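# Open metal bin

An open metal bin is a rigid container without a lid, made from sheet or plate and used to hold loose parts, bar stock, castings or scrap between one work step and the next. It is set apart from the *tote*, which is usually plastic and carried by hand, and from the *cage*, whose walls are mesh. Large bins stand directly on the floor or on a low frame. Small ones may be placed on a bench or rack.

## Construction

The usual bin has a flat floor, four walls and a folded or rolled upper rim. The rim stiffens the walls and covers the cut edge of the sheet. Walls may be vertical or may slope inward toward the floor. A sloping panel brings parts down to the base and keeps short pieces away from the corners, where they are hard to reach.

Floors are made with or without holes. Holes are used for drainage, for bolting the bin to a stand, or for hanging it during painting. Where they serve as drains, they are kept smaller than the smallest part to be stored.

Most bins are painted or powder coated on all faces. Gray and blue-gray are common shop colors. Galvanized bins are left bare.

## Wear

Coating loss starts where parts strike or slide. The floor wears first, followed by the lower part of the walls and then the rim. Three forms are usually told apart:

- **Chipping** - small, sharp-edged spots where the coating has come away from the sheet.
- **Scratching** - thin dark lines, often branching, left by the ends of bars and by burrs.
- **Scuffing** - broad gray patches caused by repeated light contact.
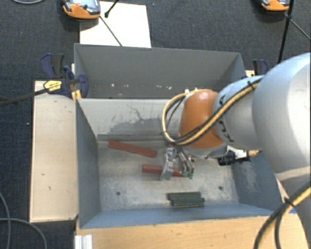 *Gray metal bin with red and dark green bars on a worn floor. Photo: Dornside Workshop Archive.*

A mottled floor does not by itself put a bin out of use. The shop manual issued at Prendbridge treats wear as cosmetic until the sheet is dented or perforated, or until loose flakes are found among the parts. Bins of the Erkik pattern, which have a separate floor plate, can be repaired by changing the plate alone. In the older Galbraith pattern the floor and front wall are one folded piece, and damage to either means replacing both.

## Storing bars

Bars are harder to store in an open bin than compact parts. A long bar can lodge at an angle against a wall, and bars of equal length tend to settle side by side once one of them lies flat. Mixed lots are often marked by color, with the whole bar painted or only the end dipped. Color shows the lot at a glance but wears off with handling, so many shops stamp a lot number on the end face as well.

Loose filling is suited to short runs and to bars with a tough finish. Polished or threaded bars are kept in divided trays.

## Cleaning

Bins are emptied, brushed out and wiped with a mild detergent. Drain holes are cleared from the inside. At Prendbridge, bins in daily use are cleaned every 15 shifts and inspected every 77, with the result entered on a card kept at the rack.

## See also

- Parts tray
- Pallet box
- Stillage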